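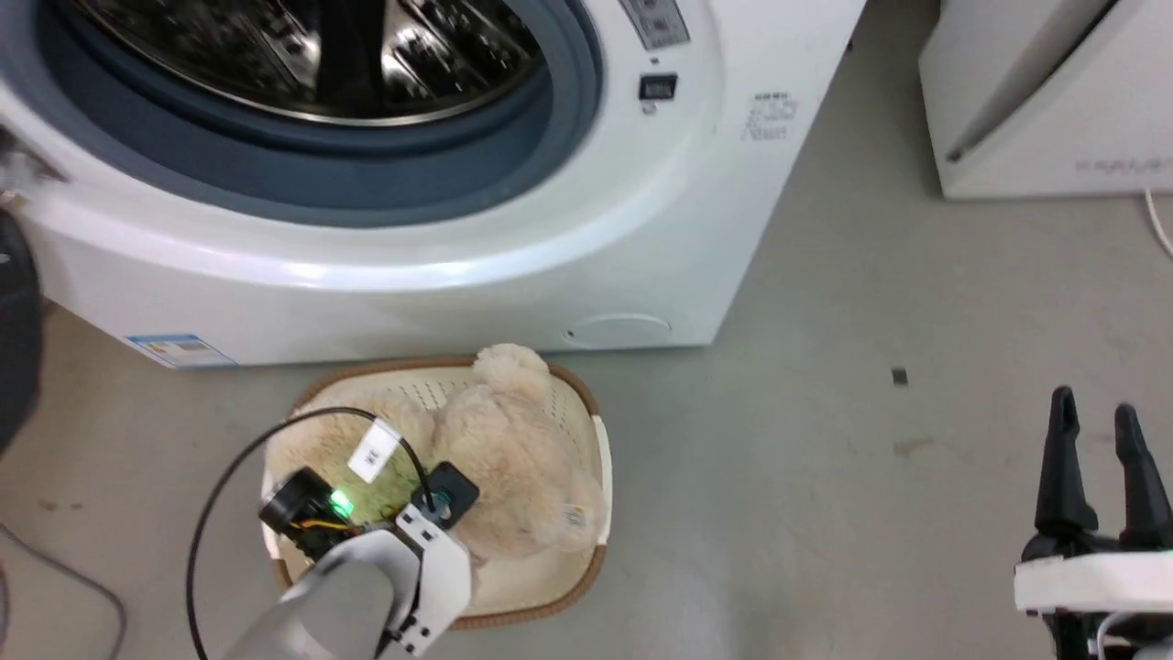 Our front loader with the door open

Musty towels even after a hot wash?

Hi everyone, hoping some of you have been here before me. Our bath towels come out smelling lovely, and then the minute someone dries their face it's like a wet dog has moved in. I've tried extra softener (my mum's advice, bless her) and a longer cycle. We moved to Woden in September and it's been worse ever since. Do I need new towels?
Kavitha Nambiar

2 answers

Noreen Bhutto
Oh Kavitha, please don't throw them out yet! Softener would be my first suspect, as it coats the loops and holds on to all sorts. Skip it altogether for a few weeks, use a bit less detergent than you think you need, and wash the towels on their own so they've got room to move about. Then straight out on the line, well spread, not folded double over the airer like my lot do. I'd also wipe inside the folds of the door rubber with an old face washer and leave the door ajar overnight. My favourite towels are older than my youngest and still going strong.

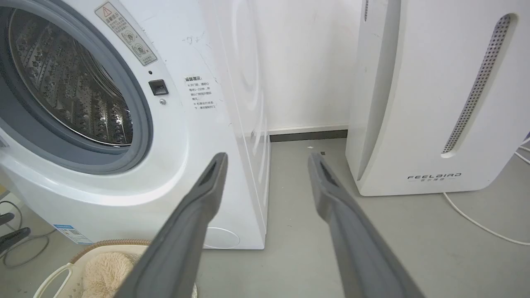

Rubber seal and drum

Essam Cherkaoui
Agree with Noreen on the softener. I do mine at 60, sorry, meant 80 if your machine goes that high, but check the label on the towels first. Vinegar works too, some people say it doesn't.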